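Lurside | Opinion | Reports | Archive | Contact

The Bedroom Is Still the Hard Case
By Manolis Stergiou
27 April 2023
Reading time: 4 min

Claims that household robots are ready usually rest on a cleared table and a rigid object. Picking up a carton is close to a solved task: the shape is known and the grasp points are few. Tidying a bed is a different class of problem. Cloth has no fixed shape, and a folded garment hides most of its own surface. 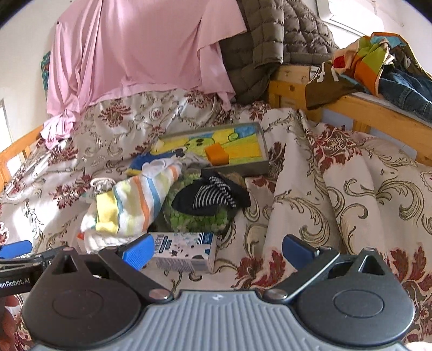 The second difficulty is deciding what belongs where. A jacket over a bunk may be stored or merely dropped. A drawing may be trash to a classifier and the most important item in the room to a child. Neither question is settled by a better motor.

In June our group at Andasholm logged 3153 attempts at clearing a made-up bunk room. The Volent controller handled boxes and bottles well. On bedding it stalled, most often when one piece of fabric lay over another. Adding 3000 demonstrations improved the grasp and left the sorting errors where they were.

I would put useful bedroom work 7 years out. Vendors who quote less should publish their failures on duvets.

We use cookies to measure traffic. Accept | Settings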